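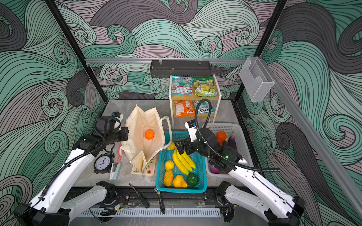
Packing a bag so it gets home in one piece

I've been a canvas tote person for years now, and I still manage to get home with a bruised pear at least once a fortnight. So when a few of you wrote in after the May issue asking how I sort my shopping (and whether I really do keep my snacks on a rack of their own, yes, I do, don't judge me), I thought I'd give it a proper go in this month's newsletter.

It starts with baskets. I like a blue one for the soft and fussy things, so bananas, avocado, pears, mango, and the lemons because they've always gone in there and I'm not about to change. The white one is for oranges, onions and the sort of veg that can take a knock, like an aubergine. Both live on the table when I'm packing or unpacking, with the tote open between them and the clock. I need to see the clock! I can lose a whole evening to moving fruit about.

Canvas bags are lovely but they have no backbone. Put one orange in the bottom and it rolls straight into a corner and the whole thing leans over. My old Lomico bag was the worst for it, a great floppy thing with handles long enough to trip on. A firm, heavy vegetable laid flat along the bottom helps a lot, and then you can build up from there. Round things next, tucked in close, and anything with a thin skin goes on top at the very last minute. Bananas never go in until I've got my coat on.

The other thing I'd say is keep hold of a handle while you fill it. I know that sounds daft, but it's so easy to drop a pear in, let go, and watch the bag fold up on itself. If you've got someone to hold the other handle, even better. And if the bag has a pretty side (mine has little flowers and BONJOUR on it, which cheers me up no end in the queue), turn it outwards before you start, as you won't want to be spinning it once it's full.

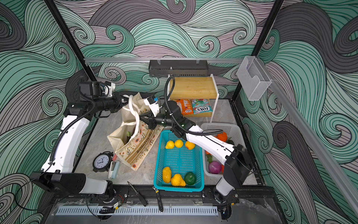

Where the snacks go

On the rack, and away from the fruit. I've got a two-tier one with a wooden top and the packets sit on it, where I can grab one on the way past. The Fox's ones go on the lower level, an orange bag and a teal one side by side. Crisps and biscuits should never travel in the bottom of a tote, and I say that as somebody who once carried a family bag of crisps home from Cenach under 5 onions and a squash. We ate them with a spoon.

If you're short of space, a rack like this does earn its keep. I had everything in one deep cupboard before and would find packets at the back that had been there since the previous kitchen.

A few bits from your letters

Several of you asked about washing canvas. Cool wash, reshape it while it's damp, and hang it by the bottom hem so the handles don't stretch. Mine did come up a bit smaller the first time, so don't be alarmed.

One reader wanted to know if the Asante market bags are worth the extra money. I've only borrowed one, but the base was nice and stiff and it stood up by itself on the bus, so I'm tempted. The Wera string ones are fine for onions and hopeless for lemons, which find their way out through the holes.

Next month I'm doing lunchboxes, so do send me your leak stories.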